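Gonora's Cutlery Swap is back this June, and it's twice the size

Bring your odd forks, take home a matching set (or a happily mismatched one)
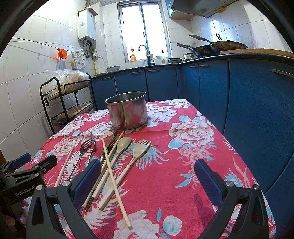 I've been running Gonora out of the old shop on Dollent Lane for a good while now, and the question I get asked more than any other is what to do with the cutlery drawer. Not the good canteen from your nan, the other one. You know the drawer I mean! It sticks when you pull it, and you need a teaspoon and end up with three things that aren't teaspoons. So this June we're holding our second Cutlery Swap, and I'm very pleased to say that all of it is welcome. Metal forks, the beige plastic spoon and fork that went on every picnic, long bamboo chopsticks, a pale wooden one that has lost its partner, tip the whole lot out on a flowery tablecloth and let's have a look at it together.

Last year 68 households came through the door, which was rather more than I'd laid tables for. We ran out of cloths by mid-morning and I had to nip home for my own. This time we've taken the big room at Padilla Hall as well as the shop, so there's space for 105 of you, and there'll be a proper sorting table at each.

It works like this. You come in, you put your bits down on a table, and you pick out the same number of pieces to take away. If you'd like to leave with fewer than you brought, lovely, please do (my own drawer would thank me for following that advice). Chopsticks count as a pair if they're roughly the same length. We're not fussy about patterns or makers, but please wash everything first and leave sharp knives at home. Butter knives are fine.

I'll be doing a short drawer-tidying session at 11am and again in the afternoon. I like to stand the everyday things upright in a plain steel pot with straight sides and keep it on the table, and then the drawer only has to cope with what's left. It looks cheerful, the children can help themselves, and laying the table takes no time at all. Our Dota drawer dividers will be on sale too, cut to fit while you wait, and I've put 50 sets by for the day.

Entry is £2, which goes towards the hall hire and the tea. There's cake, and I'm told there's a gluten-free one this year after last year's complaints, fair enough!

Anything left over at the end goes into boxes by type and gets offered to local lunch clubs, so if you run one and you're short of dessert spoons, do get in touch beforehand and I'll keep some back. We always seem to have dessert spoons.

Doors open at 10am at both places. Tickets can be bought over the counter at Gonora or on the door at Padilla Hall. Press are welcome to come along from 9.30am while we're setting up, and I'm happy to chat, though I may well have my hands full of forks.

Notes for editors: Gonora is an independent kitchen and table shop. For interviews, please ask at the shop counter on Dollent Lane.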